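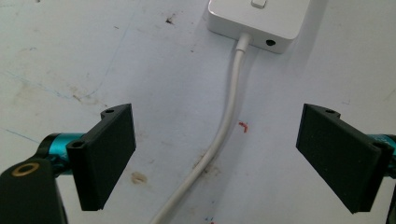
Setting Up a Small Charging Spot

When we moved to Stovetdale I promised myself one tidy place for charging, and over 90 days later I finally did it, so let me walk you through mine. Wipe the table and let it dry completely. Set the strip down before you plug anything in, and turn it until the sockets you use most are easy to reach (I fussed with this for ages!). Let the cables lie in wide, lazy curves, never sharp bends.

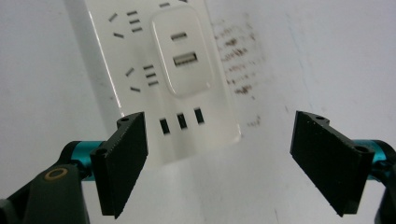

The USB-C port sits just above the larger USB-A one.

Phones go in the USB ports, and bulky plugs get a socket with some elbow room. Take your time with it, and enjoy the clear table.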